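Jallis Two-Arm Kit - Questions I Get Asked a Lot

Last updated 10/29/23

I sell the Jallis kit out of a small shop in Konham and answer all the email myself, so the same questions come around again and again. If yours isn't on the list, write to me!

What do I get in the box?

Two arms, two grippers, the mounting rail, the clamps that hold the arms on it, all the cables and a power supply. You also get a bag of spare screws (you will drop some, I still do). The computer is up to you.

Do I need to solder anything?

Nope. Every joint plugs into the next one. If you can put together a bookshelf, you'll be fine.

How long does it take to build?

Set aside a weekend. I can do one in an afternoon, but I've had a lot of practice, and my first one took me three evenings and some bad language. Do the wrists last - the manual says it in bold and people skip it anyway.

Can I buy just one arm?

Yes, the single is called the Holovko. It runs on the same software and you can add a second arm later. If you want to do anything with dishes or cloth, though, I'd go straight for the pair. Holding a bowl from both sides is a lot less fussy than trying to pinch it by one rim.

What table should I use?

Anything flat and heavy that doesn't wobble. Mine is wood. Glass tops make me nervous and I won't help you clamp to one.

My cables keep snagging. What am I doing wrong?

Probably pulling them too tight. Leave a loose loop near each gripper so the wrist can turn all the way, then run the rest along the arm. Move every joint by hand with the power off before you start anything up.

Can it set the table for me?

Sort of! The Hundivov software pack comes with 15 starter tasks, and moving dishes on and off a tray is one of them. You'll have to teach it your own bowls and plates, and I'd plan on 60 practice runs before you trust it with anything your grandmother gave you. It's slow. I find it fun to watch, but my dinner guests would disagree.

Is it safe around kids and pets?

Treat it like a power tool. Stay in the room, keep the off switch where you can reach it, and unplug it when you're done.

What if something breaks?

Parts are covered for a year from delivery. Send me a short video of the problem and I'll usually know which part to mail you.

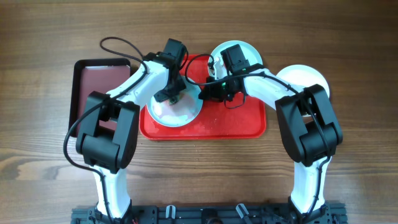
Both grippers at the bowl, with the red tray underneath.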